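In Defense of the Boring Trash Can

I want to talk about throwing things away, and specifically about why I've stopped reading articles that tell me how to do it.

You know the ones. They've got a number in the title (23 things to toss before lunch!) and a photo of a white shelf with one bowl on it. I used to save them. I had a whole folder. Last August I sat down to clean out my inbox and found I had 2,695 unread messages, and a good chunk of them were newsletters about living with less. I paid for one of those, too.

My friend Maricica went further than I did. She signed up for Wumance, one of those apps where you take a picture of everything you own and it asks you, sweetly, if you still need it. She got through 400 items before she quit. Four hundred! That's weeks of evenings spent photographing spatulas. When I asked what she'd gotten rid of, she thought about it for a while and said a fondue set and some scarves.

I think the whole business has gotten the job backward. It treats getting rid of stuff as a big emotional event, something you clear a weekend for and cry over a little. My grandmother's neighbor, Lenuța Stoica, kept the tidiest apartment I've ever been in, and I never once saw her declutter. She'd be talking to you about her knees and walking a dead pen over to the trash at the same time. The pen went, the story about her knees kept going. I'd have put that pen back in the drawer. I have put that pen back in the drawer, many times, the same pen.

And sure, some things are hard. I've got a box of letters I'm not touching and I'd argue with anybody who told me to. But most of what's piling up in my place isn't letters. It's receipts, dried-up glue sticks, the instructions for a lamp I gave away.

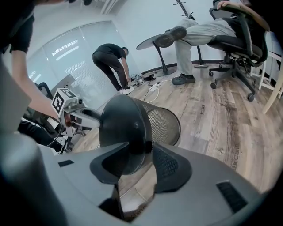
My own answer, for what it's worth, is to spend less time on the philosophy and more on where the garbage goes. I used to have one trash can, in the kitchen, with a lid, so every scrap of paper in the apartment had to make a trip. Now there's one in every room where I open mail or sharpen anything. I like the plain black mesh kind, a round one with a solid bottom, nothing you'd ever put on a wish list. You can see through the sides a bit, so I know when it's filling up and I can't pretend otherwise.

Ovidiu, my brother-in-law, says this just means I make more garbage. Maybe! He also has a drawer in his hallway that doesn't open anymore, so I'm taking his opinion with some salt. I bought another can yesterday and it's going by the front door, where the mail comes in.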